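Camera Supports & Accessories > Clamps and Mounts

Dalen Shelf Clamp

A clamp for people who have run out of places to put a tripod. The Dalen grips the edge of a shelf, a railing, a car seat or a patient friend's clipboard, and holds an action camera or small compact where you left it. It comes from Lindside, who also make the Asteo chest strap and the Anum floating handle, and who have yet to make anything with an app.

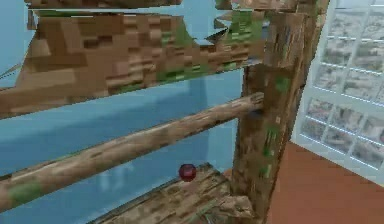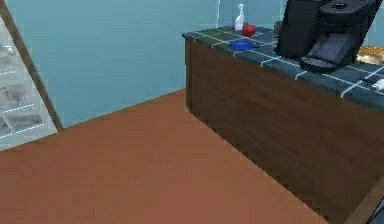
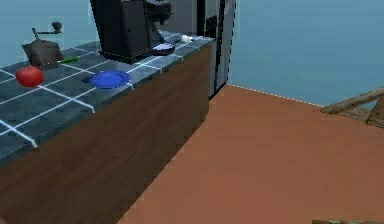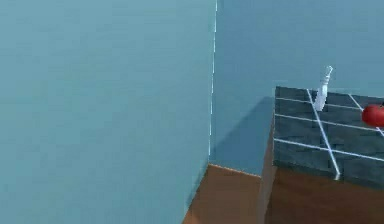

What it does

The jaws open to two and a half inches and close on a coarse screw with a wide plastic knob. The knob is ugly. We tried a prettier one, and Gonzalo Olmedo, who designs these things and has opinions, couldn't turn it with ski gloves on, so the ugly one stayed.

On top of the jaws is a ball joint with its own locking ring, and on top of that a standard quarter-inch screw. A three-prong adapter for action cameras is in the box. So is a short tether, which you should use. Everyone who has written to us about a camera at the bottom of a lake had the tether at home in a drawer.

The pads are rubber and replaceable. They hold well on painted wood, metal tube and most plastics. They do not hold well on anything freshly waxed — a fact one of our testers learned on the roof rack of a very clean car.

How much it holds

The rated load is 12 ounces with the ball joint upright. Tip the joint sideways and you should plan on less, especially with a long lens. If you own a full-size camera with a lens the size of a thermos, we admire you and would like to steer you toward a tripod.

Testing

Lavanya Nadar runs our bench. She has a machine that opens and closes the jaws all day long, which sounds like a very slow typewriter, and she ran the final version through 3,000 cycles. The first version gave out at 2,369, when the screw thread stripped and the top jaw went across the room. The screw is now steel. The bench has moved farther from the coffee.

We also left one on a balcony railing from November to March. The knob faded a little and the locking ring got stiff. A drop of light oil fixed the ring. The knob is still ugly.

Specifications

Jaw opening: up to 2.5 inches
Weight: 349 grams with adapter
Rated load: 12 ounces, upright
Mount: quarter-inch screw, three-prong adapter included
Body: aluminum
Screw: steel
Knob: plastic, black or a gray we are calling gray

In the box

Clamp, ball joint, three-prong adapter, tether, one spare pair of pads, and a folded sheet of instructions in very small type. The same sheet can be had from us by email in larger type.

Things people ask

Will it fit handlebars? Yes, on most bikes. Wrap the bar with a bit of old inner tube first if the paint matters to you.

Can I use it underwater? You can. Rinse it in fresh water afterward and let it dry with the jaws open. Salt gets into the locking ring and stays there like a houseguest.

Does it work with a phone? With a phone holder that has a quarter-inch socket, yes. We don't make one. Gonzalo is thinking about it, and he thinks slowly.

Can I hang it upside down? Yes, with the tether on. Tighten the locking ring first and the jaws second, then give the whole thing a good tug before you trust it with anything you paid for.

Spare parts

Pads, knobs and locking rings are sold separately and fit every Dalen, including the early ones with the bad screw. If you have an early one, write to us and we'll send you a steel screw free. You'll need a small hex key and somewhere to put the washer so it doesn't roll under the stove.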